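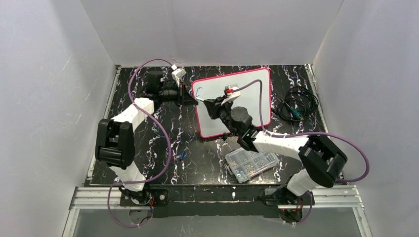 Sidport, July

**Speaker notes: Shared writing boards and their upkeep**
Prepared for the Gonach workplace standards briefing. Speaking time: 20 minutes, with questions to follow.

**Opening (slide 1)**

Good morning, and welcome on behalf of the Gonach facilities office. The subject of this session is the small whiteboard: the framed board that lies on a bench or desk and is used by whoever happens to be working there. The larger wall boards are covered by a separate standard and will be mentioned only in passing.

*Leave the opening slide up while latecomers are seated.*

The board on the slide has a pinkish-red frame. Most of its surface is blank, but there are thin blue marker strokes near the upper left corner -- a small hook and a line beneath it. Marks of this size are easily passed over. They are the commonest finding in our board inspections, and I shall return to them under cleaning.

**Scope (slide 2)**

The standard applies to 755 boards across the Sidport and Fajardo sites. It covers four matters: placing, writing, wiping and storage. The Mindholm annexe will adopt it when its own stock list has been completed, and colleagues from Mindholm are asked to keep to their present arrangements until then.

*Pause here. Fajardo will wish to raise the question of boards held on loan. The answer is that the site where the board is kept is responsible for it.*

**Placing the board (slide 3)**

A bench board should lie flat, with the whole of its underside supported. It may be turned to suit the person writing. It should not project over the edge of the bench, where a sleeve or a passing trolley may catch the frame.

Rounded corners are preferred for new orders. Boards with square metal corners remain acceptable until they are replaced in the ordinary way.

**Cleaning (slide 4)**

The user who writes on a board is responsible for wiping it before leaving the bench. A dry cloth is sufficient on the same day. Where marks have been left overnight, use a cloth slightly dampened with water, then a dry one. Solvent sprays are not issued for bench boards and should not be brought in.

Wiping should begin at the corners and finish in the middle. Staff tend to clear the centre, where most of the writing is, and to leave short strokes close to the frame.

*If time is short, go directly to the next slide and refer the audience to section 2 of the handout.*

**The surrounding bench (slide 5)**
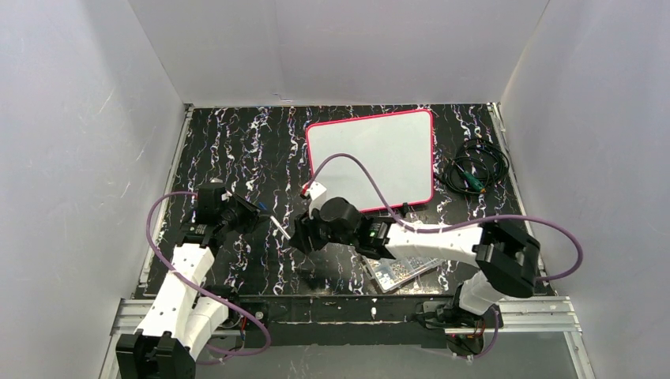

*Slide 5. Blank board on the bench, with coiled cable to the right.*

The standard also asks users to consider what lies beside the board. On this slide the writing surface is blank, and there is a loosely coiled black cable near the rail, with a green connector resting across it. A cable may remain on a bench if it is wanted there. It should be kept clear of the writing surface, and the connector should not be laid on the board itself, as hard edges will score the coating.

Pens are to be capped and placed to one side. Compartment boxes may stand near the board but should not be stacked upon it.

**Storage and replacement (slide 6)**

Boards not in use for more than 4 weeks should be returned to the site store and kept upright, with a sheet of card between each. A board should be put forward for replacement when old writing can still be read after a damp wipe, or when the frame has come away at any corner. Requests go through the usual supplies form -- please give the bench number, as forms without it are sent back.

**Questions**

*Likely questions: coloured frames (no colour has any meaning under the standard); magnetic boards (treated in the same way); personal boards brought from home (outside the scope).*

Printed copies of the handout are on the table by the door. Comments on the draft may be sent to the facilities office at Sidport until the end of July.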